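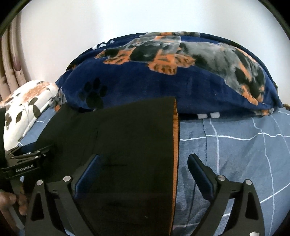
## 3. Setting up the Tonton night light

Now that the lamp is out of its box and you've had a good look at it, we can get it ready for its first bedtime. Do read this section through once before you start - it isn't long, and it's much nicer than reading it by torchlight with a tired child waiting!

### Charging it for the first time

1. Peel the clear film from the base.
2. Push the small end of the cable into the socket at the back until you feel it click.
3. Plug the other end into any ordinary USB charger and leave the lamp for roughly 3 hours. The ring glows amber while it charges and turns green when it's full.
4. Unplug the cable and put it away somewhere a child won't find it.

**Caution:** Never leave the lamp charging under a pillow, cushion or blanket. It gets a little warm, and it needs air.

### Choosing a spot

A shelf or bedside table is best, a bit lower than your child's head when they're lying down, so the light doesn't shine straight into their eyes. If you bought the Egger wall bracket as well, please turn to section 5 before drilling anything.

### Setting the brightness and timer

1. Press the top once to switch the lamp on.
2. Press and hold to dim it, and let go when it looks right. There are 7 levels, and most families seem to settle on one of the lowest (we certainly did at home).
3. Tap twice for the timer. The ring blinks, and the light will fade away gently over the next half hour.
4. To keep it on all night instead, tap twice again.

**Note:** The lamp remembers your last setting, even after the battery has run flat. If you'd like to start afresh, hold the top down while you plug in the cable, and wait for 2 long blinks.

### If the ring blinks red

The battery is nearly empty, so pop it back on charge. Should it still blink red after a full charge, write to Takeshi Fujimoto at the Kastport help desk, and mention model 466 along with the date you bought it.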